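Notes for Unit 5, mobile network planning. Read with the Venance drive-test file. Instructor: Gizella Bíró.

## 5.1 Coverage and capacity

Coverage is the area where a handset can hold a link to a cell at a stated signal level. Capacity is the traffic the cell can carry inside that area. A map that shows one says little about the other, and the two are planned with different tools.

Received power falls with distance and frequency. Walls, foliage and terrain add further loss. Low bands reach farther — high bands offer wider channels.

Outdoor predictions are usually made on a grid. Indoor figures are obtained by subtracting a fixed building loss, a weak method for older stone or metal-clad buildings. 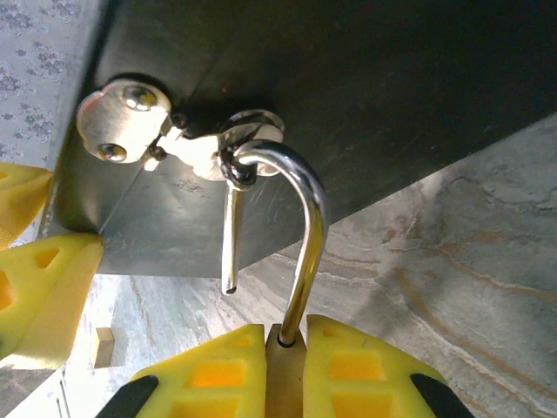

## 5.2 Drive tests

The Venance file holds 3000 samples from one route. Of these, 1306 were logged on the low band. Discard any sample with no cell ID before averaging.

- Average in linear units, then convert back to dBm.
- Bin by location, not by time. A van stopped at a light logs the same spot many times.
- State the antenna height and the band with every plot.

## 5.3 Exercise

Plan a rural cluster of up to 12 sites using the McKinnon terrain set. Submit a link budget for each band and one coverage plot. Questions on the terrain set go to Lukian Onyshchenko.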